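Gurnano: celda de manipulación de tapas
README de puesta a punto y mantenimiento

Alcance

Este fichero acompaña al repositorio de configuración de la celda Gurnano. Recoge el montaje de los dedos, la comprobación de la cámara de muñeca y las revisiones periódicas. El cableado del armario y la parada de emergencia están en el manual de Akoleo, que se entrega aparte.

Estructura del repositorio

config/ parámetros de pinza, velocidades y límites de fuerza
calib/ última calibración de cámara y herramienta
rutinas/ secuencias de aproximación, agarre y retirada
registro/ partes de mantenimiento en texto plano

Los ficheros de calib/ se sobrescriben en cada calibración. Si se quiere conservar la anterior, hay que copiarla a mano antes de lanzar la rutina.

Montaje de los dedos

Cortar el aire y esperar a que el manómetro baje a cero. Retirar los dedos usados, limpiar el asiento con un paño sin pelusa y colocar los nuevos sin forzar. Los tornillos se aprietan en cruz, en 3 pasadas. No usar fijador de roscas: los insertos del soporte Drallen se agrietan.

Con los dedos montados, ejecutar rutinas/cierre_vacio. Las puntas deben encontrarse a la misma altura. Si una queda adelantada, aflojar, recolocar y repetir; no se compensa por software.

Ajuste de la aproximación

La rutina de aproximación lleva la pinza hasta el borde de la tapa a velocidad reducida, con el límite de fuerza en 40 N. La posición de partida se define en config/aprox y solo se modifica con el brazo en modo manual.

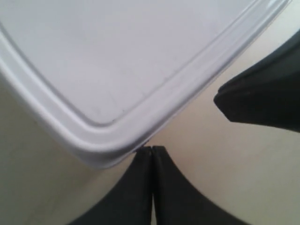
La referencia de posición se toma en la esquina redondeada y nunca en un lado recto, donde un desplazamiento a lo largo del borde pasa desapercibido. El borde es escalonado, con varios resaltes paralelos, y el detector puede engancharse a cualquiera de ellos; se ha de seleccionar el labio exterior, que en la vista de muñeca sale como un canto blanco limpio con una sombra suave debajo. La ranura que rodea el panel central no sirve de referencia. Tampoco las marcas grises de roce del panel, que cambian de una tapa a otra. Si el contorno detectado salta entre resaltes, bajar la ganancia antes de tocar la exposición.

Calibración de la cámara

Se repite después de cada cambio de dedos y siempre que la muñeca haya recibido un golpe. Dejar la cámara encendida 60 minutos antes de empezar. La rutina toma las vistas por sí sola y escribe el resultado en calib/. Un error superior al umbral de config/camara bloquea el arranque automático; no editar el umbral para saltarse el bloqueo.

Mantenimiento

Cada turno: limpiar la lente y las caras interiores de los dedos. Paño seco; el alcohol deja mate la ventana de la cámara.
Cada 200 horas: revisar el par de los tornillos, el juego de las guías y el conector de la muñeca.
En junio: cambio de juntas y engrase completo, con la celda fuera de servicio.

Incidencias conocidas

E-agarre tras cambio de dedos: repetir cierre_vacio y después la calibración.
Imagen lavada sobre tapas blancas: exposición automática activada. Fijarla en config/camara.
Retirada brusca al abrir: válvula Adeleke con el regulador de escape demasiado abierto. Cerrar media vuelta y probar en vacío.

Los cambios de parámetros se anotan en registro/ con el valor anterior y el nuevo.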